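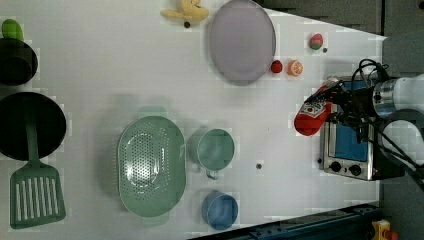

# Setting up a play kitchen corner for a playgroup

*Last updated 2 Aug 2025*

These notes cover the kitchen corner at the Gritis hall, but they should work in any shared room where everything has to be packed away at the end of a session. Allow a morning for the first setup. After that it takes two adults 20 minutes.

## What you need

- a low table with a wipeable top
- one mat, at least as long as the table
- four lidded tubs that stack
- plates, cups and bowls
- play food, a mix of hard and soft
- masking tape and a thick marker
- a bucket, mild dish soap and old tea towels

We spent $1495 on the whole room last year and the kitchen corner was a small part of it. Most of the play food came from the op shop in Duvlow. Buy the table new if you can. Second-hand ones tend to have chipped edges that you'll be sanding for years.

## Choose the spot

1. Pick a corner away from the door and the real kitchen. Children carry things, and you want them carrying a cup across a mat, well clear of the people with hot tea.
2. Put the long side of the table out from the wall so kids can stand on both sides. Leave 50 cm behind it.
3. Check the table height with your smallest regular. Ours suits most two-year-olds. For babies who are only just standing, put a few things on the mat.
4. Lay the mat and tape down the corners. Lift the tape every time you pack up or it leaves gum on the floorboards.

## Sort the food

Tip everything out and go through it piece by piece. Anything that fits inside a toilet roll tube goes to the over-threes tub or out the door. Squeeze soft toys along the seams. If stuffing shows, put the toy in the mending bag.

Fruit and veg get the most use by a long way. Keep them in the first tub, with a few plates. Real empty packets are popular too, but they go soggy and have to be replaced each term. Skip anything that held nuts or egg.

A good rule is 40 pieces of food at most, with half of them out at any time. Swap the halves over in October, or whenever the kids stop noticing what's there.
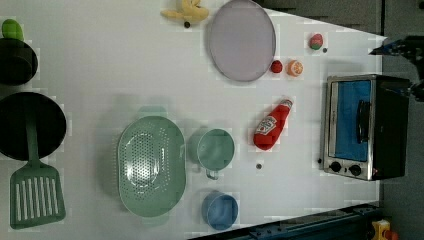
## Set the table

1. Wipe it down first, even if it was wiped last time.
2. Put out the plates and bowls, spaced so two children aren't reaching for the same one.
3. Scatter the food loosely. A very tidy table gets looked at and left alone.
4. Keep one tub open underneath for the kids who like to put things in and take them out again.

If there's squabbling over one item, add a second of the same thing or take it away for the day. Ilango Kartha, who ran the Requena group before ours, used to put out only things he had in pairs. It works, though it does cut down the variety.

## Talk about hot things

Three-year-olds will cook on anything. Pretend cooking is a good time to practise the real rules: ask before touching, stand back when the door opens, the oven stays hot after it's off. Say it the same way each time.
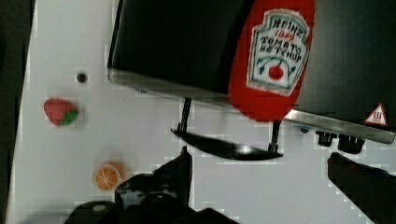 Keep it short and move on. Parents can use the same words at home, so write them on the sign-in sheet where they'll be seen.

## Clean and pack up

- Hard toys: warm soapy water, rinse, drain on a tea towel. Weekly is enough unless something has been chewed.
- Soft toys: cold machine wash in a pillowcase, then dry in the sun. Check the tag first.
- Table: wipe, dry, fold the legs.

Label the tubs with tape on the lid and on one end. The Jisaritz cupboard is shallow, so stack them two high with the heaviest at the bottom. Damp toys stay out overnight on the windowsill.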